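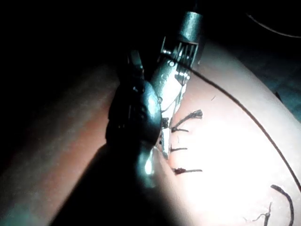 Suturing Practice, Final Report
Fongchan Thaweesak and Jirayu Wattanapong

Our project asked whether a beginner's stitches on a practice pad get more even with repetition. We put in 200 stitches between us, which sounds heroic until you learn that 43 of them had to be cut out and done again. Jirayu blames the thread. The thread has not commented.

Spacing was the main trouble. Early rows wandered like a shopping cart with a bad wheel, and pulling too hard puckered the pad. By the second Sunday the gaps were tidier – Fongchan's more than Jirayu's, as she has asked us to record. 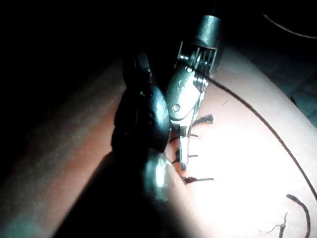
Why leave the thread so long at the start?

A long strand lets you place several stitches before stopping to rethread. The price is tangles, and we paid it often.

Knots were graded separately by our lab partner Wiriya, whose standards are unreasonable. Only 2 rows passed on the first try. The rest are in the appendix, with her remarks.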